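Third week of the soft toys

Started at seven thirty this morning because I wanted the room to myself for an hour before Samah came in. 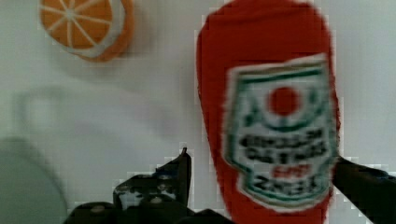 The target for this batch is 3,000 episodes by the end of September, and we went into today with 1,000 that I would call usable. That number used to be higher. On Monday's count, or whatever day it was that I sat down with the list, I threw out a lot of early ones where I had been driving the arm like someone parking a truck. Stop, look, nudge, stop, look, nudge. They all ended with the toy in the right place, so on paper they were successes. But the policy trained on them learned the stopping along with everything else, and it would hang over a toy for four or five seconds doing nothing. Eduard watched it do this in the review and said it looked like me. Fair enough.

So the rule now is one smooth approach, and if I hesitate for more than a second I scrap the episode and start over. It makes for slower days. I got 80 done today, which is my best since we brought in the rule.

The plush food set is harder than the blocks were. I thought it would be easier, as you can be sloppy with a soft thing and it forgives you. The trouble is that it forgives you in different ways each time. Squeeze the ketchup bottle in the middle and it bulges above and below the fingers. Squeeze it near the top and it swings. The orange slice is flat, so I have to come down much lower and it is easy to press the fingertips into the table. I did that twice before nine and the arm faulted both times. Reset, home, wait, go again.

Samah got in at half past eight and took over resets. We have a system where she moves the toys between episodes and I don't look at the table while she does it. I stare at the wall calendar. The idea is that I shouldn't be planning the grasp before recording starts, because then the first second of every episode has me already knowing things the camera hasn't seen yet. I was doubtful about this when she suggested it, but my starts do look different now. There is a short search at the beginning and then the move. She thinks the search is worth having in the data. I think she is right, though we won't know until the next training run.

She also caught something I had missed. I nearly always come at the bottle with its label facing me. She had gone back through last week's episodes at home and found that in most of them the label was toward the camera, partly because of how she puts the toy down and partly because I was rotating the wrist to suit myself. People like to see the front of things. From now on she is using a list of angles printed off by Berrada's little script, and she has to follow it even when the result looks silly. By lunch we had done a run with the bottle on every side and I was dropping it a lot more. Good to find that out now and not in October.

Lunch was soup from the place on the corner. Too salty again. I go back every time.

The afternoon was slower. The wrist camera feed got blocky around two and stayed that way for a good while. Everything has soft edges on that feed even on a good day, and when the arm moves quickly it turns into squares. I called Eduard over at the Vundport office and asked if we should stop. He said to keep recording and put a note on those episodes. His view is that the cameras at the customer sites won't be any better than ours, and a model that has only seen clean pictures will fall over the first time the network is busy. My view is that there is a limit to this, and that at some point we are teaching it to guess. We left it that I would flag the bad ones and he would train once with them and once without. I flagged 42.

I should write down the thing about failures too, as I keep changing my mind on it and would like to see later what I thought. We have always deleted episodes where the grasp fails. Samah wants to keep the ones where I miss, back off and get it on the second try. She says that a model that has never seen a miss has no idea what to do after one, and I have seen enough of ours closing on air and carrying nothing across to the bin to agree with her. What bothers me is that the miss itself is in there as well. If it copies the recovery it may also copy the mistake. We are keeping them in a separate folder for now, with the time of the second attempt marked by hand. That takes a minute per episode and is very dull work.

Misix, the labeling tool, lost my place twice while I was doing this. It saves when you go to the next episode but not when you close the window. I have written this on a sticky note on the monitor and I still closed the window.

My hands are holding up better than last week. I moved the chair back and lowered the armrests, and I rest after every ten episodes whether I feel like it or not. The controller trigger still needs too much pressure at the end of its travel. I end up squeezing harder than I mean to and the fingers close with a jump. On a block you would never notice. On a soft toy you see it dent. I asked about a lighter spring and was told to put in a request, so I put in a request.

One nice thing before we finished. Samah wanted to see how last night's checkpoint did on the orange slice, so we let it run with nobody on the controls. It went down slower than I do, stopped a little above the table, and took the slice by the edge. I never take it by the edge. I take it across the middle every time, or I thought I did. We went looking through the episodes to find where it had picked that up, and there were a few from the first week, when Eduard was filling in for me. I had wanted to cut those for being too slow. They are staying in.

It then dropped the slice halfway to the bin, and the next try missed altogether.

Left at six. The bus to Plollalville was late and I stood most of the way. For tomorrow: check the camera cable at the wrist end before anything else, print a new angle list, ask Samah to bring the second bin over from the shelf. And do the ten or so second-try episodes I left unmarked – they are the ones from just before lunch, at the bottom of the folder.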